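Sorting out the old Dell

I finally made a start on the old desktop on Sunday afternoon, after walking past it in the hall for most of the winter.
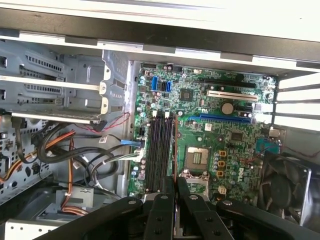 The plan is simple enough. I want a plain machine for scanning the family photographs and keeping them in one place. I have got through 230 so far on the laptop, and there are more than 1,000 still in the shoeboxes. The laptop disk is nearly full and the fan makes a racket when the scanner software is running, so it was time to use something else.

Abdelilah El Fassi passed the Dell on to me when he cleared his office. He had already taken the processor and the memory out for another computer, and he told me so at the time, so I knew I would be buying both. I have ordered a used processor and two sticks of memory from Plingate. They were cheaper than Bouzid, where I usually go, though Bouzid would have had them here by Tuesday. Plingate says up to 3 weeks.

In the meantime I can get on with the dull jobs. The first is the coin-cell battery. I don't know how old it is and they cost next to nothing, so I will change it while the case is open. If the clock is wrong the scans all end up with the wrong date on them, and I have had enough of correcting those by hand.

The second is deciding about disks. The board has SATA ports, and I have two drives in a drawer that ought to do. One is from my previous computer and still has 670 files on it that I have not looked at since I moved. I will go through those before I wipe anything. The other was in a Bistix backup box which stopped working, but the drive itself was fine when I last tried it.

I am not going to bother with a graphics card. There is a slot for one, but scanning does not need it and I would only be adding heat and noise. I may put a network card in the white PCI slot if I can find the one I used to have. It was in a tin with some spare screws and I have a feeling the tin went to the charity shop.

I also need thermal paste. The tube I had has gone hard.

More when the parts turn up. If anyone has used the Plilis scanning program on an older machine, please leave a comment and tell me how slow it was.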